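Every gripper vendor now has a soft fruit demo, and I have stopped believing most of them. The Gavura hand picks up a berry, sets it down, and the room nods. Then you ask how many tries it took, and the answer gets vague.

We ran our own comparison in July. Natália Doležal set the rules: one strawberry, one plate, 200 attempts for each hand, with no resetting the controller between tries. The Gavura managed 122 clean lifts. The Puvamum, which costs a good deal less and looks it, managed 51. Neither figure would get either hand onto a packing line, and the brochures for both suggest otherwise.

I don't think fingers are the main problem. Swapping the overhead camera for the Skála unit changed our results more than swapping hands did – and glare on a shiny plate still fooled it. Yet buyers spend months arguing over fingertip rubber and pick the camera in an afternoon.

So I would ask any vendor for 3 things: the raw count, the lighting, and the plate. A single berry on a clear white table is an easy test, and the hands we tried still found ways to fail it.
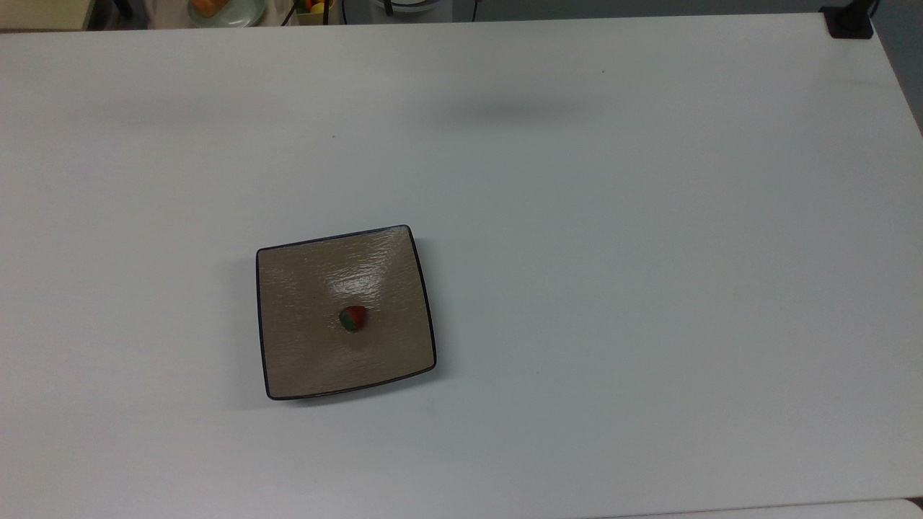

Clerkier has offered us its newer controller for the next round. I'll take it, but I want the failures logged by us and kept by us, and I would tell any other buyer to insist on the same before signing for a trial.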